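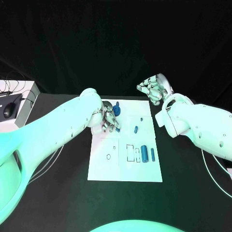
How many examples does it take before a machine can learn to put a part on its outline by itself? Nobody at our place knows, and the number we are working toward was picked before anyone had tried it.

28 August 2022

The number is 720. It's on the planning sheet for the Wamlow task and I have asked twice where it came from. The first time I was told it was "in line with what people do." The second time Parisa Taheri looked it up for me and found that it had been 600 in an earlier draft, with no note on why it changed. I like Parisa for looking. I still don't have an answer.

Good day by the usual measure, meaning we kept 42 runs. Threw out 12. I want to write down what those 12 were while I remember, as the log only has a code for each and the codes are useless. Most of them were me. I closed the fingers early and pinched air, then opened and went down again and got the piece the second time. Under the current rules that's a discard, since the run is supposed to be "clean." Two were Clita refusing to wake up the left wrist after a break. One was a run where everything went onto its outline and I then knocked the big cylinder over with the back of the hand on my way out. I argued for keeping that one with the ending trimmed. Lost.

My complaint about clean runs, which I have made out loud so many times that I had better make it here instead. If every example shows a hand going straight to a part, getting it and setting it down on the outline, then the thing that learns from them has never once seen what to do after a miss. And it will miss. I miss, and I have a brain and a lot of coffee. Parisa's position is that you get the straight version working before you teach recovery, or you end up with a robot that has learned to fumble. She may be right. I noticed she said "may" too, when I pushed. We are both guessing, she's just guessing with a spreadsheet.

The small blue piece is the one I hate. From the head camera it all but disappears once the fingertips are over it. The fingers come down on it from above, several of them, those silver joints curling in, and from then on I'm working from memory of where it was. I get it more often than not. But if I can't see it, then the camera can't see it, and what exactly is being recorded as the reason for my moving left a hair at the last second? My hunch. You can't learn a hunch from a picture that doesn't have it in there. I wrote this in the comments box after the morning block. The comments box goes to a folder and as far as I can tell the folder goes nowhere.

Meanwhile the right arm spends half its life held up near the back of the table with its fingers open, doing nothing at all. When it's the left hand's turn I park the right one up there out of the way, same spot as near as I can manage. Is the machine going to learn that parking? Probably, and very well too. It'll be the best thing it knows how to do. There will be hundreds of beautiful examples of an arm minding its own business.

Then there is the black cloth. Parisa hung it across the back in the spring so the background would stay the same from one day to the next, and it does look tidy, dark cloth and dark table, white paper, blue parts, nothing else for the camera to think about. Well, except at the left end, where the white stand is, with the black cables looping over it and the mouse on top. I brought up the mouse. It doesn't stay put. Some mornings it's turned a different way, whoever used it last just drops it there. If we've gone to the trouble of hanging cloth to make everything even, then why is there a thing in view that moves for no reason? And if it doesn't matter that the mouse moves, why did we need the cloth? I thought that was a fair question. The answer was that the picture gets cropped. I asked to see the crop. The crop hasn't been decided.

I shouldn't be smug about it. I've left that mouse there myself.

The layout sheet. New one this week, with the outlines moved down toward our side: the tall rectangle and the narrow one beside it on the right, the oval and the little circle over on the left. The old sheet had them spread wider and I'd gotten used to it. My first hour on the new sheet was bad and my last hour was pretty good, and that bothers me as well. The early runs and the late runs are going in the same pile, labeled the same way, and they can't be worth the same. In the early ones I'm hunting. By the end of the day I have a groove, I go over the top of the knob part with room to spare and come down nearly the same way each time. Which of those is the better teacher? I'd have said the groove until I started thinking about it. A groove is one path. If somebody bumps the paper an inch, I don't know that the groove helps you at all.

So I tried something. For the last block I did 24 runs with the parts set out carelessly on purpose - the short peg lying at whatever angle it fell, the tiny cylinder standing wherever I happened to let go of it. No template. Parisa was at the other desk on a call with the people from Abbasi and didn't look up. They took longer, each of them, and two had to be dropped. I marked them all "loose start" in the notes so they can be pulled out again if anyone objects. If someone trains on them and on the neat ones separately, we'd have something to compare for once. I doubt that anyone will. Training time is rationed and the Abbasi people want their demo.

About that demo. It's planned for November, in Plevlow, and the version of it I heard through the door had Clita sorting parts "with no human input." I'd like to know who they think I am. Every movement in the pile is mine or Parisa's, right down to the way I turn my wrist out before I let go of anything, a habit from I don't know where. I've seen the last trained version do it. It turned the wrist out over an outline, very politely, having failed to pick anything up. Set down nothing, with care, and went back for more. Everyone in the room laughed and I laughed too and then I felt strange for the rest of the afternoon.

To be fair to it, that same version did get the large cylinder. Several tries in a row, from spots I hadn't put it in that day. I have trouble explaining that away and I've tried. It's the widest part, it stands up on its own, it's hard to lose sight of, so if something was going to work it would be that one. Still. I didn't expect it and I said at the time that I didn't expect it, so I have to give it that.

What I'd want to see before I believe in the rest: the paper turned a quarter, and the lights changed, and the cloth taken down. Then let it go at the small piece. If it manages that I will buy dinner for the whole office and say I was wrong in front of everybody. I told Parisa so and she wrote it on the whiteboard with my initials next to it.

Small things, so I don't forget. The pale cable under the right arm is making a wide loop on the table and I don't love how far out it goes. Haven't caught it yet. Ask about a clip. My left shoulder is sore from holding position between runs and I should set the gloves down more. The run timer still starts before the hands are live, which makes every run look slower than it was, and somebody is going to put that in a chart.

Asked again about the 720 before I left. Parisa said to think of it as a place to stop and look. I said we could stop and look right now. She said the training machine is booked until the end of next week - so we go on collecting.

Tomorrow is the same sheet. I want to do the loose starts first thing, before I have the groove, and see how ugly they come out. Bring the other shoes.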